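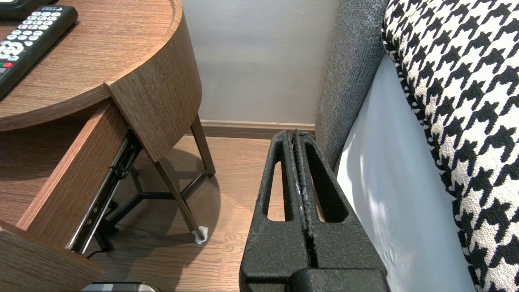 4.2 Recording the drawer and nightstand demos

This section is the one I wish I'd had when I joined the Plurine study, so I'm going to be a bit wordy (sorry!). Our method learns from short wrist-camera clips plus a wider head view, and it cares a lot about how each clip begins.

Before you begin: finish the calibration in 4.1 and load the Wustenholm profile.

1. Start with the fingers fully closed and pointing toward the furniture. I do this every single time, even if I'm only redoing one clip.

2. Check that you can see the drawer front or side in the wrist view, then press Record and wait 2 seconds before you move anything.

3. Open or close the drawer in one smooth go. If you stop halfway, that's fine, just keep recording and label the clip "partial." I love partials! The model trained on the Sotelo set got much better at half-open drawers once we added them.

4. Keep each clip under 45 seconds. Longer ones get split by the loader, and it splits them in silly places.

Caution: Watch for power cords on the floor under the nightstand. Move the arm slowly down there, and hit the stop button if a cord starts to tug.

5. Switch to the head view for the tabletop part. You want the whole top of the table in view, with anything sitting on it, like a phone or a TV remote. Leave those things where they are between the two views, or the pairing step will throw out the clip.
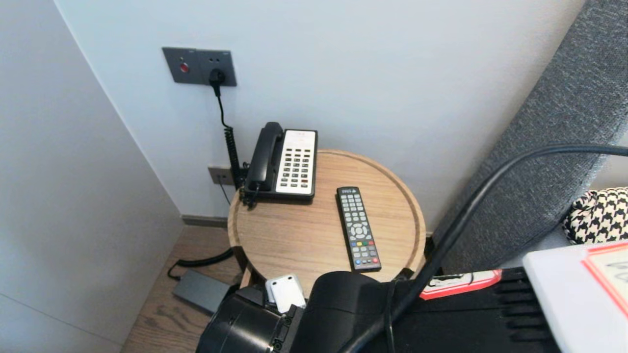
Do I need both views for every clip?
Only for the tabletop clips. Drawer clips will train from the wrist view alone, and some 23 percent of our Rasville set is wrist-only.

6. Save, add your label, and run the pairing check. Our last full set came to 1,791 clips, and I relabeled far too many of them by hand, so please do the labels as you go.

Note: If the check says "no match," look at the clip start times first. Mine were usually just out of sync, and re-running the clock step in 4.1 fixed it.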